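# "버리면 편해진다는 말, 저는 안 믿어요"

정리 컨설팅을 그만둔 케르스틴 콜하제에게 물었다

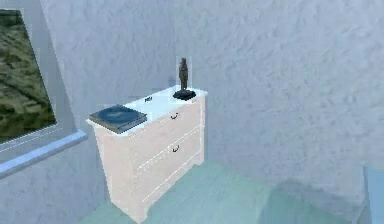 *손잡이가 달린 흰색 2단 서랍장.*

케르스틴 콜하제는 약속 장소에 먼저 와서 수첩에 뭔가를 적고 있었다. 오후 네 시, 타블로 시장 뒤편의 찻집이다. 그는 9년 동안 남의 집을 정리해 주고 돈을 받았고, 지난 4월에 그만두었다. 정리업에 관한 기사는 대개 '인생이 바뀌었다'는 고객의 말로 끝난다. 나는 그런 기사를 믿지 않는 편이고, 콜하제를 만나러 갈 때도 또 다른 종류의 간증을 듣게 될까 봐 걱정이 앞섰다. 업계를 떠난 사람의 양심선언도 잘 팔리는 상품이니까.

그 얘기부터 꺼냈더니 그는 고개를 끄덕였다. "책 내자는 연락도 왔어요. 제목까지 정해서 왔더라고요. 거절했습니다. 제가 쓸 말이 한 권 분량은 안 되거든요."

그가 방문한 집은 모두 358곳이다. 장부를 적어 두어 숫자는 정확하다고 했다. 그중 205곳에서 두 번째 의뢰가 들어왔다. 회사는 이 숫자를 '재이용률'이라 부르며 홍보물에 실었다. 콜하제의 해석은 다르다.

"다시 불렀다는 건 다시 어질러졌다는 뜻이잖아요. 병원이 같은 환자가 같은 병으로 또 왔다고 자랑하면 이상하지 않아요?"

나는 반박해 보았다. 미용실도 손님이 다시 온다. 머리는 자라고 집은 어질러지는 법이니, 재방문을 실패로만 볼 수는 없지 않은가. 그는 잠깐 생각하더니 그 말도 맞다고 했다. "그런데 미용실은 머리가 다시는 안 자란다고 약속하지는 않죠. 우리는 약속했어요. 한 번만 제대로 하면 평생 간다고요."

그 약속이 어디서 나왔는지 궁금했다. 그가 다니던 클레톨름의 업체는 상담원에게 교본을 나눠 주었는데, 거기에 '공간이 비면 마음이 빈다'는 문장이 있었다. 근거는 붙어 있지 않았다. 콜하제가 교육 담당자였던 군터 케틀러에게 출처를 물었더니 다들 아는 이야기라는 답이 돌아왔다고 한다. 케틀러에게 직접 확인해 보려고 전화를 걸었다. 그는 교본이 오래되어 누가 썼는지 기억나지 않는다면서도 내용은 옳다고 했다. 출처를 모르는데 옳은지는 어떻게 아느냐고 묻자 "현장에서 느낀다"고 답했다. 통화는 15분 만에 끝났다.

콜하제는 고객을 탓하지 않는다. 기억에 남는 집을 하나만 들어 달라고 하자, 이혼한 뒤 작은 집으로 옮긴 남자의 이야기를 꺼냈다. 방 셋에 있던 물건을 방 하나에 넣어야 했고, 회사 방침대로라면 3분의 2를 버려야 했다.

"사흘 동안 버렸어요. 마지막 날 그분이 후련하다고 하셔서 저도 뿌듯했고요. 반년 뒤에 전화가 왔는데, 버린 냄비랑 똑같은 걸 새로 샀다고 하시더라고요. 필요했던 거예요. 당연하죠, 냄비니까."

회사 소식지에는 후련하다는 말까지만 실렸다.

비용도 물었다. 종일 작업 한 번에 2,000크로네였고 수납 용품은 별도였다. 상담원은 제휴사 히키츠의 상자를 권하도록 되어 있었다. "버리라고 해 놓고 그 자리에 넣을 상자를 팔았어요. 저도 팔았습니다. 꽤 잘 팔았어요." 그는 찻잔을 만지작거리며 그 대목을 두 번 말했다.

그렇다면 정리에는 아무 효과가 없다는 것인가. 여기서 그는 내가 기대한 만큼 멀리 가지 않았다. 열쇠 두는 자리를 정하면 아침에 열쇠를 덜 찾는다. 약을 한곳에 모으면 유통기한이 보인다. 그 정도는 된다고 했다. 문제는 그 위에 얹은 말들이라는 것이다. 결단력, 자존감, 새 출발.

"서랍 하나 정리하면 서랍 하나가 정리돼요. 그걸로 돈을 받으려면 말을 더 붙여야 했던 거고요."

나는 이 말도 조금 의심스러웠다. 9년 동안 그 말을 붙인 사람이 그였기 때문이다. 왜 더 일찍 그만두지 않았느냐고 묻자 대답이 늦게 나왔다. 월급이 나쁘지 않았고, 일을 마친 직후의 집은 정말로 보기 좋았다고 했다. "사람들이 고맙다고 하는데 거기다 대고 내년에 다시 이럴 거라고 말하기가 어려워요. 말한 적이 한 번 있는데, 평점이 깎였어요."

옛 동료 파드마바티 쿨카르니는 이런 평가가 지나치다고 본다. 지금도 같은 일을 하는 그는 메일로 보낸 답에서 "케르스틴은 지친 것이고, 지친 사람은 일 전체가 거짓이었다고 말하고 싶어 한다"고 썼다. 혼자서는 시작도 못 하는 고객이 있고 옆에 누가 서 있는 것만으로 도움이 된다는 설명이었다. 콜하제에게 그 메일을 읽어 주었다. 그는 지쳤다는 부분은 인정했다. 옆에 서 있어 주는 일이라면 그렇게 써 붙이고 그 값만 받으면 된다고도 했다.

그의 집은 어떤지 물었다. 어질러져 있다고 한다. 식탁 한쪽에는 우편물이 쌓여 있고, 겨울 이불은 넣을 데가 없어 의자에 걸쳐 두었다. 회사에 다닐 때는 손님이 오기 전에 전부 침실로 밀어 넣고 문을 닫았다.

요즘은 보험사 콜센터에서 오전 근무를 한다. 일이 재미있느냐고 했더니 그렇지는 않다고, 다만 전화를 끊을 때 인생이 달라질 거라고 말하지 않아도 된다고 했다. 찻값은 각자 냈다.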